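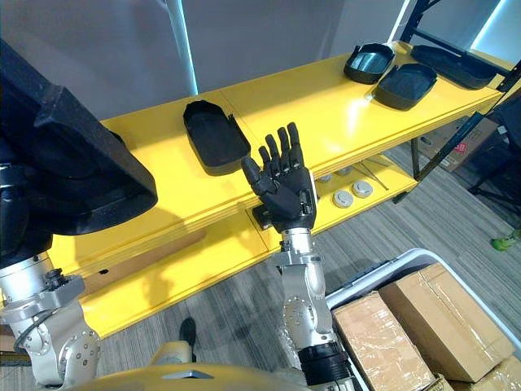

Figure 1. Black trays on the upper shelf, round gray parts on the lower one. Photo credit: Jihad Sleiman, Plekeo

Home | Papers | Methods | Archive | Contact

November
By Jihad Sleiman and Nazareno Villa

4. Placing of small parts on open shelving

4.1 The shelf as a working surface

In the previous section we described how parts arrive at the storage area and how they are unpacked. The present section treats what comes after, when the parts must wait on a shelf until they are needed. In the literature on small workshops this waiting is often considered as simple storage. We think it deserves more attention, for the reason that a part which waits in a bad position will cost time later, when somebody has to look for it or turn it.

The unit we consider is made of metal, painted yellow, with an upper and a lower level. Both levels are open at the front. The paint is glossy, and under ceiling lamps it gives strong reflections (see the right part of the upper shelf in Figure 1). With black parts the outline remains easy to see against yellow, but the inside of a hollow part can look gray or black depending on how it is turned to the light. The same figure shows one tray standing tilted on its end and another lying more flat, and the difference in appearance is considerable for objects of similar shape.

4.2 Two manners of placing

From our notes we distinguish two manners of placing. In the first, which we call loose, the parts are put down as a group and the distance between them is left to the hand. The five gray discs in Figure 1 are placed in this manner. In the second, which we call gridded, the parts stand in rows and each kind has its own zone of the shelf.

The loose manner is quick. It asks for no planning, and for flat round parts it gives few problems, because a disc lying flat offers the same outline from every side. For trays the situation is less comfortable. A tray has an inside and an outside, a long direction and a short one, and a person who picks it up must first decide which of these is in front of him.

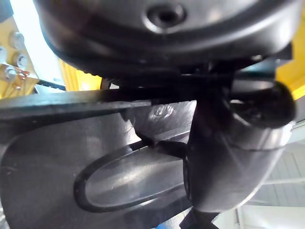

The gridded manner takes longer at the beginning. The person must choose where the first row starts and keep the later rows in line with it. The benefit appears when the shelf is checked: a missing part leaves a hole in the row, and the hole is seen from a distance. We recorded 1,520 single placements in the complete study, divided over 9 sessions, and in all of these sessions the checking of gridded zones was faster than the checking of loose ones. The complete times are given in the appendix.

A small difficulty of the grid is the mixing of kinds. Caps, blocks and thin pins do not have the same footprint, and a common spacing for all of them wastes much of the surface. Our advice is to give every kind its own spacing — wide for blocks, narrow for caps — and to leave an empty strip between the zones. Pins and rods should lie in parallel, with their ends pointing to the same side. We tried also a paper template under the parts, as proposed in the Palumbo notes, but it moved each time a part was dragged, and we abandoned it after the second session.

4.3 The floor beside the shelf

Boxes and bins which stay on the floor belong to the same system, although they are rarely included in a layout. Covers of long shape are especially likely to end on top of a box, for they find no good place between smaller parts. Wrapping material should be taken away before the layout begins. A clear sheet is difficult to notice on carpet, and a small part can be hidden in its folds.

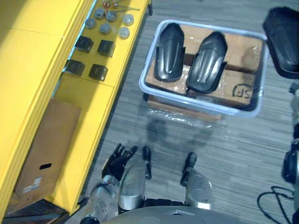

Should different kinds of parts share one shelf level?

They can share it when each kind keeps its own zone and the rows are easy to follow. If the number of kinds is larger than the number of clear zones, a second level is the better solution.

The depth of the shelf sets a limit here. A row at the back is reached over the rows in front, and a sleeve can push the blocks out of line. We therefore place the parts used last at the back. In Section 5 we compare this rule with the order proposed for the Zetier layout.

Comments (3)

porkar_bench: We use zones in our shop too. Do you mark them with tape, or only leave the empty strip?

Nazareno Villa: Only the strip. Tape works well, but we change the zones too often for it.

M.T.: The remark about black parts on glossy paint is useful. I would like to see the same comparison on a matte shelf.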